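Home Recipes Small Kitchen Archive About Subscribe

The cup situation

I have been meaning to write about the cups for ages, and since it's September and everybody I know is suddenly organizing something (pantries, sock drawers, one friend did her spice rack by country), I figured now is the time.

So. We are a plastic cup household. I know, I know. I did the nice glassware thing in my first apartment, a whole set from the thrift store, and I swept up the last one barefoot at two in the morning. Since then it's been plastic tumblers, the see-through colored kind you'd find by a motel pool, and I love them. They stack, they bounce, they look like hard candy when the sun comes through the window over the sink.

The trouble is that they breed. You buy a pack for a cookout and then you buy another pack because the first one doesn't have a yellow in it, and then your aunt cleans out her camper. When I finally pulled everything out of the cabinet last month I had 24 of them, plus a sippy cup lid that belongs to no child of mine. For two adults and a cat named Carré!

Boyang Zeng lives upstairs from us and is the tidiest person I have ever met, and she came down for coffee while the whole lot was spread over the floor. She picked up a tumbler, put it down again and said, "You need a tray." I said I needed a bigger cabinet. She said no, a tray. And then she drank her coffee and went home, which is how Boyang gives advice.

I resisted for maybe a week. A tray seemed like one more thing to wash. But the cups in the cabinet were in these tall wobbly towers, and every time I wanted the green one it was at the bottom of a tower, and two of them had suctioned themselves together so hard I had to run hot water over the outside to get them apart. (That does work, by the way. Cold water in the inner one, hot around the outer one, then a little twist.)

A cream tray, then. Plain, rectangular, with no handles to catch on things. I have seen them in white too, but the cream is kinder to the colors – the pale ones especially sort of disappear against bright white. And then you stand the cups up on it, right side up, not stacked, in rows that don't have to be perfect.
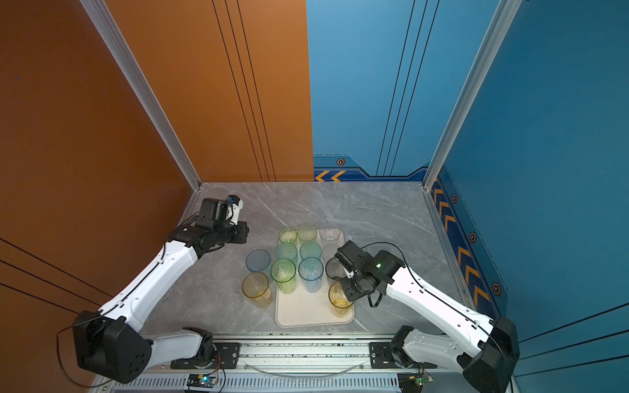 4 min read

Ten on the tray is a good full load, I think. You could squeeze more on if you lined them up like soldiers, but then you can't get your fingers around one without knocking its neighbor, and what's the point of that? Loose rows. And there are always going to be a couple that live off to the side, like the blue and the yellow over on the left there. I've made my peace with stragglers.

Look at those greens and yellows though! I'm partial to the pale teal next to the stronger teal, and the bright green one with the texture to it is the one I'd fight you for. Textured cups are easier to hang on to when your hands are soapy. The frosted white is pretty but I'd never know whether it was clean. The clear gray is a grown-up cup. You could put a gin and tonic in that and feel fine about yourself.

My cousin's friend Marjatta Rissanen does hers by color, light to dark, and I tried it and it lasted until dinner. What has stuck is back row for company, front row for us. Whatever gets used most drifts to the front anyway, so I'm only making it official.

The extras went into a box marked PICNIC and up on top of the fridge. I gave four to Boyang, who didn't want them and took them home anyway.

A few small things before I go make lunch. If your cups have gone cloudy, try a soak in warm water with a good splash of white vinegar before you give up on them. Let them dry all the way before you put them on the tray or you'll get rings. And if you've got a stone or marbled counter, a gray one especially, put the color out where you can see it. Mine is gray marble-look and it still cheers me up when I come in to start the coffee.

Next time I want to do the lids drawer. I opened it yesterday and closed it again. If you have a system for lids, please leave it in the comments, and I mean a real one that has survived at least one holiday.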